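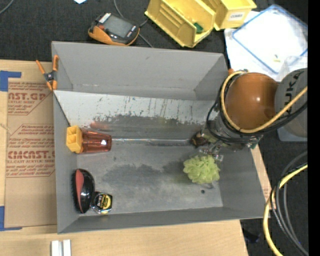
When a Loop of Hose Stops the Line

Iida Saarela has a printout pinned above her desk. It is the fault log from a single night in April, and it runs to 154 entries, all of them identical. "I keep it there to stay humble," she says. "Also the wall was bare."

Saarela runs the picking cell at Skoner, a firm in Judport that handles goods other people have sent back. Most of what passes through her corner of the building is household stuff of modest ambition: bath poufs, brushes, plastic cups, tape measures. It lands in a gray bin, and an arm with a gripper on the end takes it out again, one thing at a time. Humans used to do this. They were good at it and they hated it.

The night in question began well enough. The arm had been left to run a batch of 644 items without anyone in the room, which it had done before, and Saarela had gone home to bed. At ten past two her phone told her that the force limit had tripped and been cleared. At eleven minutes past it told her the same thing.

"You have to understand that a force fault is the arm being polite," she says. "It thinks it has bumped into something, so it stops. Then our software, which I wrote, and I would like that noted, asked it whether it was feeling better. The arm said yes. So off it went and bumped into it again."

What it was bumping into was itself. The air hose and cables that feed the gripper are strapped along the arm, with enough slack to let the wrist turn. Over several weeks a strap had crept toward the elbow and the slack had collected in one place, as slack will. When the gripper reached for the near corner of the bin with the wrist rolled over, the loop dropped, caught on the rim and pulled tight. The arm felt the pull and did the decent thing. The retry routine sent it back to the same corner.

I ask why it kept choosing the same corner. Saarela looks at the ceiling for a while.

"The pouf," she says.

Mesh bath poufs are apparently loved by grasp planners. They are soft and bright, they have edges in every direction, and almost any approach scores well. The one in the near corner scored highest in the bin that night, and went on scoring highest, since it never moved. The planner had no memory of having failed. It looked into the bin afresh each time and was delighted.

Valtteri Kauppinen came in at six and found the arm halfway through what he calls "the bow." He is the technician for the cell, a quiet man who had warned about the straps in February and has been gracious about it in a way Saarela finds hard to bear.

"I heard it before I saw it," he says. "A small creak, then a click, then nothing for a bit. Then a small creak." He pressed the stop button, went to look at the bin, and found it had been dragged 60 millimeters across the table. The hose had a flat shiny patch where it had been rubbing. It hadn't split. Kauppinen gives it another hour, maybe less, and he did the sums on what a loose air line would have done to the contents of the shelf behind.

The dragging is the part that still bothers him. Every pick is planned against a bin the system believes to be in a fixed place. "So now it's wrong about where the walls are," he says. "It's wrong by the width of my hand, nearly, and it's confident." One fast move toward a wall that isn't where it should be, and the gripper fingers are the cheapest thing you lose.

Did anyone get hurt? No. The room was empty of people, and the door switch would have cut the power had anybody walked in. Saarela is firm on this, and then less firm. "The door switch worked because nobody asked it to do anything clever. I've thought about that more than I'd like."

The gripper's maker, Clinero, sent a courteous reply to her report with a diagram of correct hose routing attached. It was the diagram from page 47 of the manual. Kauppinen had a copy of it taped inside his locker.

The fixes were dull. There are more straps now, with a paint mark on each so that creeping shows. A force fault may be cleared twice; the third one stops the cell and rings somebody. The planner is made to forget about any item it has failed to pick until the bin has been stirred. The camera checks the bin's position before each batch, and if the bin has shifted the arm stays parked.

Saarela's manager, a Jääskeläinen of few words, had one question at the review meeting, which was how many items had been picked between two and six.

"I said none," says Saarela. "He asked if that was none out of 154. I said yes. He wrote it down."

The batch was finished by hand before lunch. Kauppinen did most of it. The pouf, he reports, came out on the first try.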